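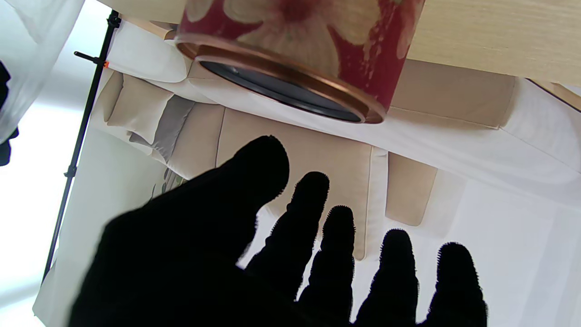 Community help > Equipment and workshops > Buying and budgeting

New threads | Unanswered | Popular | Members | Sign in

Budgeting for a second robot hand: what am I forgetting?

Posted in June by Gunhild Grímsdóttir

I'm putting together next year's equipment request for our little group and I would dearly love some advice from people who have been through it, as I've only ever bought one hand before and I made a bit of a hash of the paperwork. We do household handling work, so cups, tins, jars, folded tea towels, all the ordinary things you'd find in a lounge room or kitchen. The five-digit hand we have wears a black fabric covering, quite fuzzy, and the sort of object I mean is a round canister with big cream flowers on red and a shiny copper-coloured rim around the bottom. Things like that are where a budget gets interesting, because a smooth rim and a patterned side ask rather different things of whatever the fingers are covered in. I have $42,000 to cover the lot, and I'd like a second hand plus whatever goes with it. The two quotes I have so far are from Killar and Wavlow. Killar's comes in lower but the covers are listed separately, and Wavlow's has covers in it but says nothing at all about repairs. My questions, I suppose, are how much to hold back for consumables, whether to ask for the wrist camera to be bundled, and whether anybody has regretted buying the same model twice. Sorry for the long post, I've been turning this over for weeks and my partner has stopped listening!

Arash Arabzadeh
Replied 8:24 pm

Hello Gunhild, and no need to apologise, long posts get better replies around here. I've done this for two different labs now and I'd start with the covers, which sound like a rounding error and really aren't. Ask each supplier for the price of a full set and of a single finger, and ask how long they take to arrive. We ordered eight sets the first year, thinking that was generous, and we were on the phone for more before the year was out. Fuzzy fabric like yours picks up lint and crumbs, and if your work goes anywhere near a sofa or a rug you'll be cleaning or swapping it more often than you'd think.

On the camera, I'd ask for it as its own line. Bundles look tidy, but when ours failed we found we couldn't replace the camera without buying the bracket and the cable again, and the finance office wanted to know why we were purchasing things we already owned. A separate line also lets you put the old camera on the new hand if money gets tight.

As for the same model twice, I'd do it again without much hesitation. You can borrow a finger from one to keep the other going, your people only have to learn one set of habits, and the spares box serves both. The case for a different model is if the present one truly can't manage something you need. Before you decide, take your ten most annoying objects and write down what goes wrong with each. Your canister would be on my list, partly for its shape and partly because shiny rims can be a nuisance for cameras when there's strong light coming through a window.

For repairs, get Wavlow to put something in writing. I'd want to know where the hand gets sent, who pays the freight both ways, and whether there's a loaner. If it has to go overseas, ask how they handle customs on the way back, as we were once charged duty on our own equipment and it took ages to sort out.

Fotini Athanasiadis
Replied 9:42 pm

Just get the cheaper one and spend the rest on lights. We have Killar and it's fine.

Kyriaki Kyriakidis
Replied in the same week

I'd agree with most of what Arash says, though I'd be a little more careful about the total. Check whether your $42,000 has tax in it, and whether training days count as equipment where you are (ours had to come out of a different bucket altogether, which caused a few sighs). I'd hold back $8,000 for covers, freight and a repair, and treat whatever is left as the real ceiling for the purchase. Also ask how long the quotes stay good. One of ours had lapsed by the time the approval came through, and the new price was higher.

One small thing from our own cupboard: buy a few duplicates of your favourite household objects while the shops still carry them. Patterned tins seem to vanish from the shelves the moment you need another, and it's a shame to have to start a comparison over again for want of a tin. Good luck with the request, Gunhild, and do come back and tell us which way you went.

Back to Buying and budgeting | Next thread | Contact the moderators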